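The tray by the door

In Stadthorpe, where the terraced houses open straight on to the street, the narrow hall is where everything lands. Post, keys, a half-eaten packet of something, the brush that was on its way to the sink.

Hannelore Zürcher has lived on Wunderlich Row for 30 years and gave up fighting it last May. She bought a shallow plastic tray, put it on the hall table and made one rule: anything without a home goes on the tray, and the tray is cleared at 9 every evening.

"It takes me as long as the kettle," she says. "If I leave it till morning I have to think about it."

The tray should be light enough to carry with one hand and low enough to see into. A deep basket hides things – they sink, and you find them at Christmas. A rim is useful, as crumbs stay put until the tray is wiped. Walk it through the house once, kitchen first, then bathroom, then upstairs.

Food and cleaning things do end up together. Unopened packets can go back in the cupboard, while brushes go under the sink, bristles up.
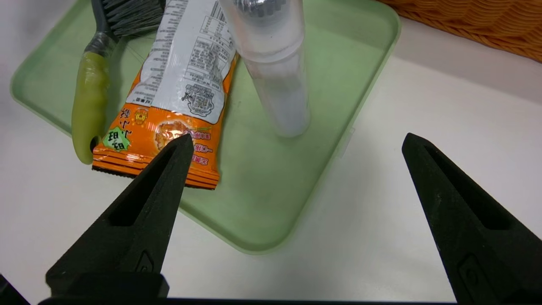

Giorgia Pace wrote to us that one tray was never enough for her family and that she now keeps a second at the foot of the stairs, though it gets cleared only when she needs the step.

Zürcher has no plans for a second. Hers cost less than a sandwich, and the hall table is too small for two.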